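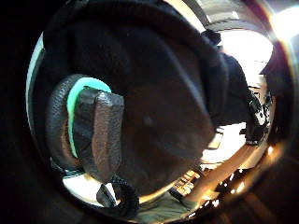
3월이 되면 저는 겨울 물건을 정리합니다. 한국에 와서 배운 습관입니다. 제 고향에서는 겨울이 아주 길어서 장갑을 일 년 내내 현관에 두었습니다. 그런데 여기 집은 작고 서랍은 세 개밖에 없습니다. 그래서 계절마다 자리를 바꿔 주어야 합니다.

올해는 장갑부터 시작했습니다. 저는 장갑을 좋아해서 조금 많이 가지고 있습니다. 끼고 잘 때도 있었습니다(첫 겨울에 보일러 켜는 방법을 몰랐습니다). 먼저 모두 꺼내서 창가에 놓고, 하나씩 손에 껴 보았습니다. 손가락 끝이 얇아진 것, 손목이 늘어난 것은 눈으로만 보면 잘 모릅니다. 껴 보고 주먹을 쥐어 보면 금방 알 수 있습니다.

같은 동네에 사는 친구 아이슈와리아가 오후에 와서 도와주었습니다. 친구는 버리는 것을 잘하고 저는 못합니다. 친구가 “이거 작년에 꼈어?” 하고 물어보면 저는 대답을 늦게 합니다. 그러면 그 장갑은 나눔 봉투에 들어갑니다. 조금 슬펐지만 봉투가 차는 것을 보니까 마음이 가벼웠습니다.

제일 어려운 것은 끈이었습니다. 스트랩, 꼰 끈, 가방에서 떨어진 줄 같은 것들이 서랍 안에서 서로 엉켜 있었습니다. 푸는 데 19분 걸렸습니다. 친구가 시간을 쟀습니다. 다 푼 다음에는 끈을 하나씩 동그랗게 말아서 작은 상자에 세워 넣었습니다. 눕혀서 넣으면 다음에 또 엉킵니다. 상자는 시장에서 2,000원에 샀는데 뚜껑이 조금 안 맞습니다. 그래도 괜찮습니다.

손빨래할 장갑은 따로 모았습니다. 미지근한 물에 울 세제를 조금만 넣고, 비틀지 않고 수건으로 눌러서 물기를 뺍니다. 그리고 손가락이 아래로 가게 널면 모양이 이상해져서, 저는 건조대 위에 평평하게 놓습니다. 두꺼운 것은 이틀 정도 걸립니다. 완전히 마르지 않은 장갑을 상자에 넣었다가 냄새 때문에 고생한 적이 있어서 이제는 오래 기다립니다.

정리가 끝나고 우리는 창문을 열고 차를 마셨습니다. 서랍 하나가 비었는데 거기에 무엇을 넣을지 아직 정하지 못했습니다. 아이슈와리아는 그냥 비워 두라고 했습니다. 저는 아마 양말을 넣을 것 같습니다.

다음에는 모자와 목도리를 정리하려고 합니다. 목도리를 예쁘게 접는 방법을 아시는 분은 댓글로 알려 주세요.

할리나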